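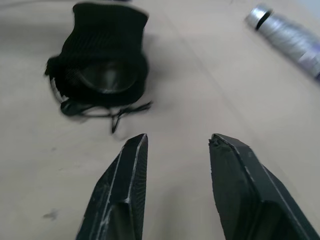
Gurnirlow Film Rating Office
Minutes of the August meeting on the campus outreach program

Present: Zuzana Vávra (chair), Emília Urban (outreach), representatives of Adier College and the Kuruc Theater, two student observers
Apologies: Zonetti Distribution

The meeting opened at 2 p.m.

1. Minutes of the previous meeting
Approved with one correction. The Kuruc Theater seats 100, not 80 as recorded.

2. Rating labels on student films
E. Urban reported that student films shown off campus still go out without an age label in most cases. Students she spoke to thought labels applied only to films with a paid ticket. The chair said the rule covers any public showing – free or paid – and that the leaflet needs to say so on its first page. The Adier representative asked if class screenings count. They do not, as long as the door is closed to the public.
Action: E. Urban to redraft the leaflet and send it to Adier for comment.

3. Talk at Adier College
The college offered its main lecture room for 60 minutes. It was agreed to keep the talk short and leave half the time for questions. Z. Vávra will speak on how a film is rated and how to appeal. One of the observers asked for a section on music videos. Agreed.
Action: Adier to confirm the room and the projector.

4. Age checks at the Kuruc
The theater has had complaints about under-18 patrons at late shows. Staff check at the ticket desk but not at the door to the hall. The theater will try a second check at the door for films rated 18 and report back. The chair asked that refusals be written down, with the title and the time of the show.

5. Late submissions
Zonetti sent a trailer for rating after it had already played before a feature. A letter has gone out and no reply has come in. Item held over.

6. Other business
The student observers asked to receive the papers before each meeting. Agreed. The office phone line is still down in the afternoons, so email should be used for now.

The meeting closed at 3:40 p.m. Date of the next meeting to be set by email.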